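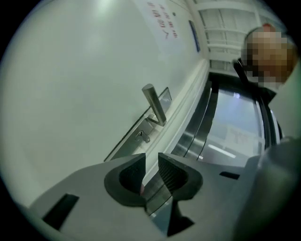 *Gray gripper with two black rubber fingertips.*

## Tustbridge council meeting stopped after water is thrown

Jun 13, 2022

The monthly meeting of the Tustbridge district council ended early last week, after a man from the public seats walked to the front and emptied a glass of water over the deputy mayor's papers. The deputy mayor was reading the new bus plan at that moment. He was not hurt, but his notes could not be used any more and the meeting was closed.

According to people who sat in the hall, the man had waited a long time for his turn to speak. He lives in Cabral, the village on the other side of the river, and the plan takes away the evening bus there. Cabral has two buses after six o'clock now. From November it would have none, and the last one would leave Tustbridge at 5:40.

The man was taken outside by the police and could go home the same night. The council says it will not make a complaint against him, but he may not enter the hall for the next two meetings. On the local radio he said that he is sorry for the water – not for what he shouted, which we do not print in this newsletter.

Many readers wrote to us about it. Most of them think that throwing things is wrong, also when it is only water. But they also ask why the bus plan was put as the last point of a long evening, when half of the public had already left. There were 200 people in the hall at the beginning. The questions from the public were limited to two minutes each, and the list was closed before the people from Cabral had arrived – with the bus, of course.

A letter against the plan has 74 names until now. It lies on the counter of the Hamus bakery and in the library on Vetus Street, and you can sign it there during opening hours. You must write your full address, because the council does not accept names without one.

The deputy mayor will read the plan again at the next meeting. The council has promised to put it as the first point, and to start half an hour later than usual. Who wants to speak must give his or her name at the town office before noon on the same day.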